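Stores and Fittings: open trays on the small tables

Following the May stock check, the shallow black trays from Drileo are now the standard container for small parts at the Fajardo site. They replace the lidded boxes, which took up shelf space and were usually left open anyway. The first order was for 400 trays.

Two points on placement. The tray goes on the left half of the table, with the right half kept clear as a working surface. It should also sit square to the table edge. A tray wall that overhangs the edge is easy to catch with a sleeve when walking past.
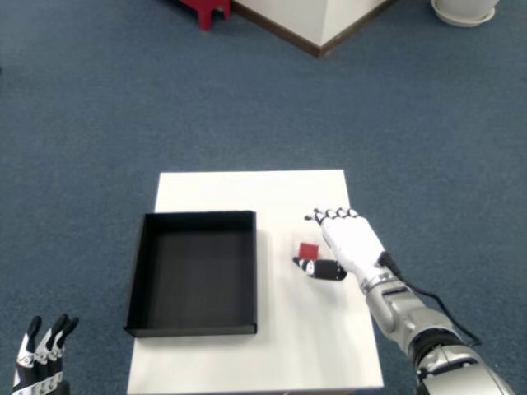
The white tabletops show dust and marker residue quickly. Wipe them with a damp cloth and a drop of dish soap, then dry. Do not use the Pletovness degreaser from the workshop cabinet, as it dulls a matte finish. The trays can be washed in the sink. Dust collects along the inside corners, where a dry paintbrush does a better job than a cloth.

Small cubes and other loose counting pieces go back in a tray at the end of each session. The stock check listed 3691 small pieces against 2000 on the previous list, a difference explained mostly by unlabeled bags in the back of the Delell shelving. Pieces are now stored by color, one color per tray. Mixed trays should be sorted before they go back on the shelf.
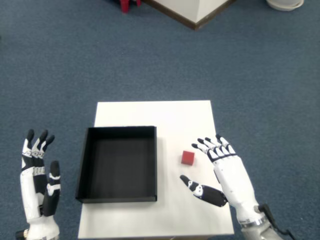
Open black tray and red cube on one of the white tables.

Tray labels go on the front wall, outside face, lower left. Use the narrow tape, as the wide tape will not fit under the rim. Replacement labels are in the top drawer of the Delell unit. Trays with a cracked wall go in the returns bin with the order slip; Drileo accepts returns in batches only, so expect a wait of about 2 weeks.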